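Wumbei family plan: does the sixth device count as a user?

Dostwood
I have the Wumbei household tier, billed monthly. Five profiles work. When I sign in on a sixth device, playback stops on the first one with error 419. Is the limit per profile or per device? 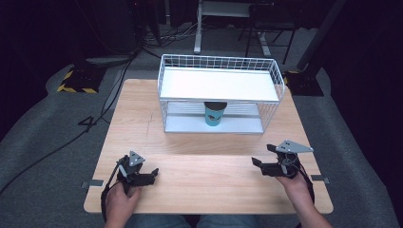
1 min read

Foltside
Per stream. Two devices on one profile can't play at once. Error 419 means the older session was dropped. Download the playlist and set one device to offline mode. 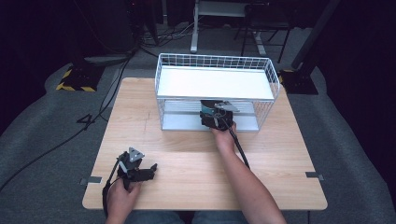
Offline mode has its own cap of 500 tracks per device, and it needs a sign-in every 26 days or the files lock.

Prekport
same error here since July, reinstalling did nothing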